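Notebook, handling cell, bench rules
Jan 31, 2019
Present: me, Silviu Văduva. Keyvan Ghaffari joined after lunch.

Purpose of today

Keyvan asked for one written set of rules for the hand-held gripper work, so that the people at Okuvau and we here do the same thing. Until now each of us had his own habits. I write down what we agreed and also what is still open. Silviu will make the clean copy; this is only the notebook.

Rules we agreed

Before the start. The operator checks that both cables run free from the gripper to the outside of the table. A cable that goes over the forearm is allowed. A cable that goes under the board is not allowed, it pulls when you reach far. I had this problem myself last July and lost most of a morning.

Grippers. Both are picked up before the recording begins and both stay in the hands until it ends. If one hand has nothing to do, it rests its gripper near the object with the jaw towards the work. Silviu wanted a fixed parking place for the idle hand. We tried it on paper and decided no, the movement to the parking place and back would be in every take and the model would learn it.

Fingers. No finger touches the object during a take. If you touched it, the take is marked T and kept in a separate folder. Do not delete it. Keyvan was very clear on this, because at Golestani they deleted such takes and later could not say how many there had been.

Failed grasps. A failed grasp is not a failed take. The operator may try again up to 7 times on the same spot. After this he stops and says "stop" aloud, and the take is marked F.

Pace. Normal hand speed. We all become slower when we know we are recorded, me also. Keyvan proposes a practice take at the beginning of each block, which is thrown away.

Breaks. After 9 takes the operator changes. The wrists become tired before one notices it, and then the jaws begin to tilt.

Numbers

In the old set there are 1,610 takes. Silviu looked through the log and found that more than 10 have no operator name. I propose we leave them out from the Vastik delivery. Keyvan will decide.

Rules for each object type

1. Rigid boxes. As in the old sheet, no change.

2. Soft cloth alone. Starting position must be crumpled by hand and not folded. The operator does not smooth it before the take.

3. Zip bags with contents. Bag lies flat on the white board, in the middle, zipper towards the operator. One gripper works on the zipper, the other stays close to the lower corner and is ready to hold the bag down. Pinch the seam first and only then move along it. Printed bags are allowed, also with patterns; the cloth inside can then be harder to see, and we want such cases. The bag may extend over the lower side of the board. 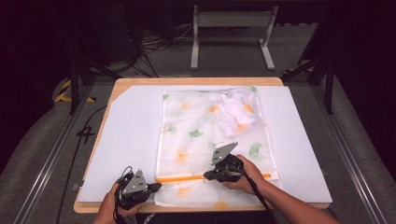 4. Bottles with screw cap. Open point. Silviu says the gripper jaws are too short for a good hold on the cap, I think it is only a question of the angle. We test it with the Pallasis jaws when they come.

Open points

Who signs the sheet at the end of a block, the operator or the person at the screen? I would say the person at the screen.

The word "attempt" is used in two meanings in the old sheet. I replace it with "grasp" or "take" everywhere.

Silviu sends the clean copy to Okuvau after Keyvan has read it.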